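Meet the Drukex Helper Arm

Hi, I'm Vidar Torvik, and I get to try out robot kits for a living (best job ever!). This month it's the Drukex, a robot arm you build at home with a grown-up. The box has 131 parts and it took me 6 evenings, mostly because I kept losing screws under the couch.

What can it do?

The arm has a gripper, sort of like a hand with stiff fingers. You pick a job, and it gives it a go. My favorite is mugs! Handles are tricky for a robot, so it has to come in at just the right angle, nice and slow. My green mug and my red one both have a spot on the mug tree.

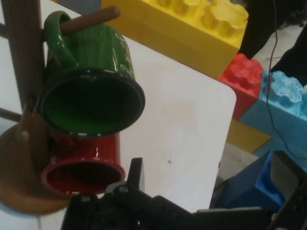
Should you ask for one?

If you like building things, yes! Start with soft toys and save the mugs for later.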